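Subject: Re: [bench-automation] Anyone tried the Wonberg teardown kit?
From: Kai-wen Su
To: bench-automation list

Colette Collet wrote:
> We are looking at the Wonberg PC teardown kit for our Bindale shop and
> the sales pages are not helping. Lots of blue gradients. I understand
> there's a fixture panel, a gripper with a wrist camera, and a license
> for the Troma software that runs it all. What I can't find out:
>
> - do you need their table, or will it bolt to yours
> - how it copes with cables
> - whether the fixture panel is any good or just a bracket with a logo
>
> We get mostly old office towers, no laptops. Any experience welcome,
> including bitter experience.
>
> Colette

Hi Colette,

I can offer mild experience with bitter notes. We've had the kit on trial for 9 weeks, on our own arm, and I have to write it up for Sze-wing Poon by the end of September, so you're getting the draft with the swearing put back in.

Your table is fine if it's flat and you can get a bolt through it. The manual spends four pages on mounting and three of them are about torque. Yu-ting Yang did ours in a morning. The mount for the tower is sold separately, a fact you learn from the packing list.

The case goes down on its side with the cover off, and you do that part yourself. Wonberg calls this "operator-assisted opening," meaning you own a screwdriver. 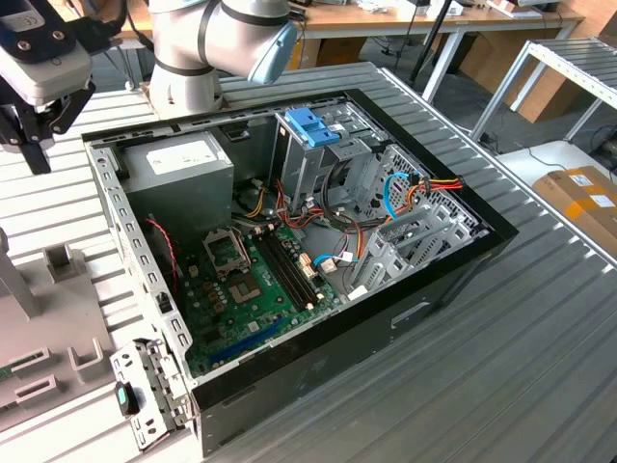
Open tower on the trial bench, CPU socket empty, cables spilling down toward the board.

Now, cables. The kit does not cope with cables. The brochure says "cable-aware," and I suppose it is aware of them in the way I'm aware of my taxes. Troma marks them on the screen in a nice purple and then plans a path that goes straight over the top, and if the bundle from the power supply is sagging across the board, the gripper will push on it until the force limit trips. Then you get a chime. After 12 chimes before lunch Tsung-han Shek found the setting to turn it off, and I would vote for him in any election.

What works for us is a person moving the worst of the wiring out of the way first. It's quick once you have the habit, but put it in your labor figures, as Wonberg certainly didn't put it in theirs.

The panel is the part I'd buy again. It stands upright, and everything has its own place: memory in tall narrow slots, the processor in a pair of raised brackets, the hard drive on end with a holder at the top. I assumed upright was a gimmick to save space. After some weeks with it I've come around, mainly because the camera on the wrist gets a decent look at each slot on the way in. 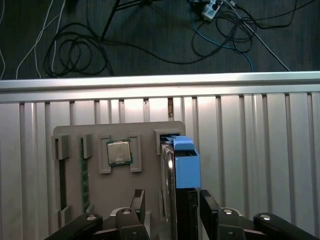 Memory is the fussy one. The slots are tight and the finger pads have to meet the stick squarely, so if your calibration has drifted even slightly you'll see it there first. We recalibrate every morning at 7:30, before anyone is awake enough to object. Processors are easier than I expected. Drives are fine if they're in a caddy with something to grab, and a bare drive is more of a negotiation.

Parts that do not fit the panel: anything odd. We had a batch of slim cases from Wan with a drive bracket that Troma would only identify as "object." Support asked us to send 400 labeled pictures so they could teach it the bracket. I asked whether there was a discount for doing their job and got a link to the labeling guide.

Speed: slower than Yu-ting, faster than me, and it doesn't wander off for tea. For a shop that sees the same towers all week, I think it's worth asking for a trial. If yours come in mixed, I'd buy the panel alone and use it as a very expensive parts rack while you wait for the next software release.

Things to get in writing before you sign:

- the tower mount, included
- spare finger pads (ours are wearing)
- who pays freight if you send it back
- what happens to Troma when the license lapses. We asked twice and got two different answers, both cheerful

Happy to send you our calibration settings off list. They won't match your arm, but they'll give you somewhere to start.

Kai-wen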